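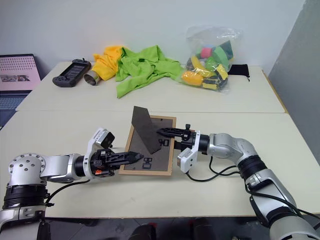
Picture frame, back side up, easel stand raised.

Progress report, frames part of the Garnomby room refit
To: Pacita Mercado
From: Efren Fajardo
2023-09-07

Quick one, the full budget sheet follows when Teodoro is back.

Where we are. Small wooden frames for the reading room shelves, light border, fold-out stand on the back. Sorting began in August and is still going. Slower than planned, mostly the backs. Stands on the Molgate batch are stiff and a few came creased from the box. Those go back to the supplier, claim is in, no answer yet.

Tables pushed together so there's room to lay a frame flat and still keep the other stuff at the back. Works fine, would keep it like this.

Spending. $1,000 released for frames and backing card, within budget so far. Return postage not in the orignal estimate, will need to go somewhere. Suggest the sundries line.

Still open:
- final list of portraits (waiting on Jayson)
- labels, wording agreed, not printed
- shelf height in the reading room, 2 measurements that don't agree
- glass or acrylic for the next order, need a decision from you

On that last one. Acrylic is lighter, scratches if you look at it wrong. Glass looks better under the lamps but the shelves are at child height. 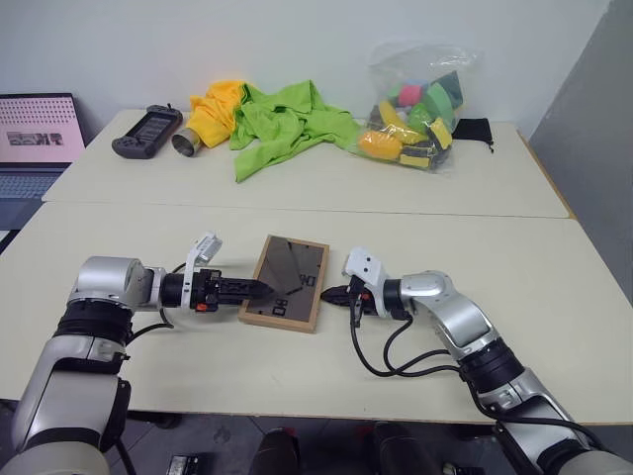 Hooman Mohammadi asked that we go with acrylic for the low shelves and leave glass for the hallway, and that nobody orders anything until the shelf heights are settled. Fine by me. He also wants the stands checked before the labels go on, so I've swapped those two steps in the plan.

Next report after the labels are in. Need your yes or no on the acrylic befor then please.

Efren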